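Which columnist's collected pieces should I start with if I want to learn how to write my own?

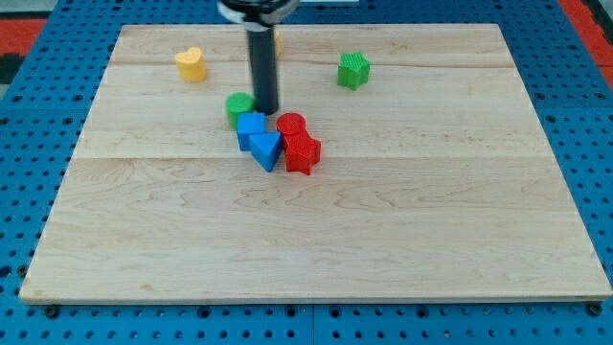
Posted in Writing and Local Press

Hello all! I've just been given a monthly slot in our neighbourhood paper, the Istholm Courier, starting in June, and I'm over the moon about it. They want 383 words each time (the odd number is because of the advert underneath, apparently) on anything to do with the town. Buses, the library, the market, whatever I like.

I've read newspaper columns all my life but I've never written one. My letters to the editor get printed fairly often, but those are me being cross about one thing and then stopping. What should I read to get better at this, and how do you make a piece about a bus stop sound like a person wrote it? My first draft was 60 words over and the dullest thing you ever saw.

Rianne Brouwer

Celeste Antunes
Congratulations, what a lovely thing to be asked! I wrote a fortnightly column for the Bridix Observer for years and still miss it terribly.

Read old local columns before you read the famous ones. Your library very likely has back copies of the Courier, and an afternoon with those will show you what people in Istholm used to argue about (parking, always parking) and which writers you want to keep reading. Pick one and copy out a whole column by hand. It sounds daft, but you start to feel where the sentences turn, and how early the writer lets you know what they think.

For the bus stop, go and stand at it! Take a notebook, stay for three buses and write down what people say. My best-loved piece was about a bench outside the chemist, and it got more post than anything I wrote about the council. Once you've got your notes, start with the thing you'd tell a friend first. I nearly always ended up cutting my opening paragraph, so that may be your 60 words sorted.

And do ring people up. A column is still your opinion, but it's a much better one when you've spoken to the driver.

Hutsuliak
read it out loud. if you run out of breath the sentence is too long

Plurura
Agree with Celeste on nearly all of it, though I'd go easy on the copying by hand, it made me sound like somebody else for a good six months. I keep a folder of openings I like instead. It's up to 200 now and I dip into it whenever I'm stuck.

One more thing, ask your editor who writes the headlines. Mine did, and I once had a gentle piece about allotments go out under "WAR OF THE MARROWS". I loved it, but my neighbour didn't speak to me until the autumn. Do post your first one here when it's out, I'd love to read it!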